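Speaker notes: Step therapy rules in state-regulated drug plans
Slot is 2:15 p.m., 42 minutes including questions. Slides numbered as in the March deck.

Slide 1. Title
Keep it short. State the scope: fully insured plans under state law. Self-funded employer plans are mostly outside it because of federal preemption. If asked, say so once and defer to the end.

Slide 2. Definitions
Step therapy: the plan pays for drug B only after the patient has tried drug A. Prior authorization: the plan pays for drug B only after reviewing a request. The two are often run through the same form, and the bill text treats them as one process in section 3 and as two in section 5. Point out the mismatch. It matters for the appeal clock on slide 6.

Slide 3. The Virkareck file
Virkareck is the claims project we drew on. It holds 2482 exception requests from three plans. Of those, 751 were denied at first review. Do not quote a national rate from this. The plans are small and two of them share a pharmacy benefit contractor, Dalotard, so the denial language is nearly identical across both.
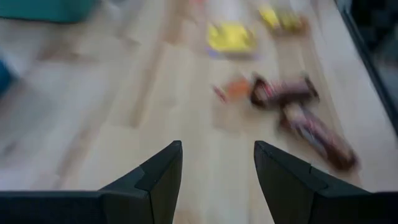 Read the column headings aloud, the back rows will not see them. "Incomplete" means the prescriber left a required field blank. "Clinical" means the reviewer disagreed on the merits. The bill only reaches the second group. A plan can still return an incomplete request without starting the clock, and section 4 has no limit on how many times it may do that.

Slide 4. What counts as a failed drug
Current law in most states leaves this to the plan. The bill lists four grounds:
- the required drug is contraindicated
- the patient tried it before, under any plan, and stopped for lack of effect or side effects
- the patient is stable on the requested drug
- the required drug is expected to be ineffective, based on the patient's history

The second ground is the one insurers object to. "Under any plan" means records from a previous carrier, and there is no duty on that carrier to send them. Illura's written comments ask for a two-year lookback. The sponsor's draft has none.

Slide 5. Samples
Short slide. The bill says a history of using manufacturer samples does not by itself establish that a patient is stable. Several states have the same wording. Expect a question from the patient groups - the answer is that samples may still be offered as supporting evidence.

Slide 6. Clocks
72 hours for a standard request, 24 hours for an urgent one. Silence equals approval. The draft does not say whether the hours run over a state holiday. The Medicaid managed care section uses "business days" for the same step, which looks like leftover text from an earlier version. Recommend one unit throughout.

Slide 7. Cost estimate
The fiscal note assumes 200 additional approvals a year in the state employee plan. It prices them at list and does not subtract rebates, so it overstates the net cost. It also leaves out avoided visits, which pulls the same way. Say that neither adjustment has been modeled. Do not give a dollar figure.
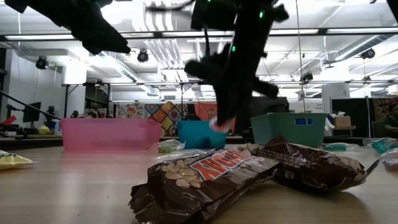
Chávez disagrees with that reading and asked that it be noted: rebates are often tied to volume on the preferred drug, so moving patients off it can reduce the rebate on everyone who stays. On that view the note could be low.

Give the point its full weight. The contract terms are confidential and we cannot test it either way. The fix is to ask the department for a range with the rebate effect shown as a separate line.

Slide 8. Requested amendments
Section 3 and section 5: same definitions. Section 4: one return for missing information, then the clock starts. Section 6: hours only. Reporting: denials by ground, twice a year, filed with the insurance department.

Leave slide 8 up during questions. Backup slides 9 and 10 have the Medicaid text and the preemption cases.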